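March 14, 2024 - bench 2, input devices

Started on the keyboards from the Skelbridge office clear-out. Kanini wants each one checked, cleaned and bagged before the Kirui order goes out. Label colour codes are on the inside of the cupboard door.

Procedure as agreed with Musyoka:

- plug in, run the key test, log any dead or sticky keys
- unplug, brush between the rows, wipe with isopropyl on a cloth (no spray)
- coil the cable in loops up to 19 cm long, tie at the centre, leave the plug end free
- bag with the cable on top of the keys

Tight wraps are out. Two boards from the last lot had broken conductors right at the strain relief, and both had been wound hard around the body.

Full-size boards go on the white table, long side parallel to the near edge.

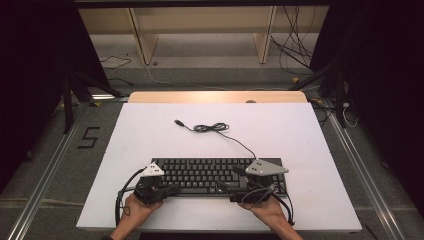
Leave slack between the board and the first loop - a hand's width is plenty. Black ties are nearly finished; Akinyi has ordered 800 from Brovent. The grey ones slip and shouldn't be used.

Still to do: seven compact boards, and the numeric pads Subira set aside. Check whether Arico will take the dead ones for parts.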